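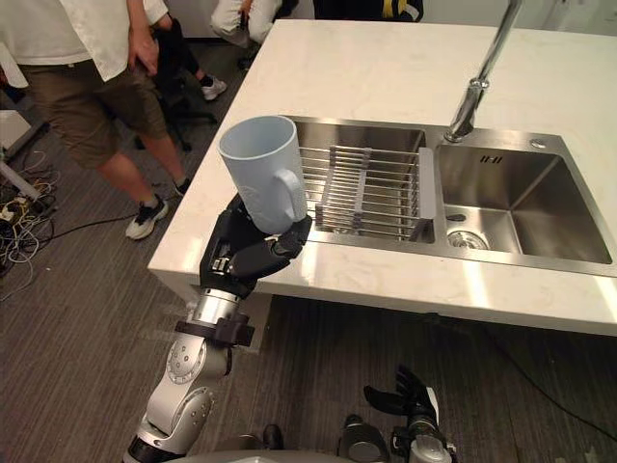 Attachment 1: double sink, rack in left basin, right basin empty.

Ticket 1953
Site: Brinbridge, kitchen island
Category: Plumbing / sink and worktop
Opened: 5 December 2021
Status: Closed, one item carried over

Reported fault
Right basin slow to drain. Water backs up into the left basin when both are in use, and mugs left under the dish rack end up standing in dirty water. User also reports the rack sliding when loaded on one side.

Equipment
Sink: double basin, stainless steel, set into white marble worktop.
Rack: Plilen, wire, grey plastic end piece.
Tap: tall, chrome, swivel joint in stem.
Waste kit: Flernis, fitted in July by Grewal.

Log

Entry 1
Ran tap into right basin for two minutes. Level rose above the strainer and took a further two minutes to clear. Left basin tested alone, drained normally. Fault is therefore on the right branch, before the two pipes join.

Entry 2
Removed strainer from right basin. Tea leaves and a plug of grease in the waste directly beneath. Cleared by hand. Some improvement, not a full cure.

Entry 3
Opened trap under the sink. Partly blocked with the same material. Emptied, rinsed, seal refitted. Hand tight only; do not use a wrench on these nuts. Test repeated: right basin now clears as fast as left. No backing up with both plugs pulled together.

Entry 4
Checked for leaks with dry paper under each joint. One drip at the trap outlet. Washer had rolled. Reseated, retested, dry.

Entry 5
Rack. Both ends must sit on the basin rim. User had been setting it with one end inside the basin. Repositioned and loaded with mugs on one side only; no movement. Mugs should go in rim down, handles all facing the same way, or they catch on the rods.

Entry 6
Tap swivel stiff at the far right of its travel. Not part of the original report. Washer 518 requested from Grewal, not in stock. Carried over to a new ticket.

Resolution
Blockage in right waste and trap. Empty tea leaves into the bin before rinsing mugs. Lift and clean the strainer weekly. No parts used.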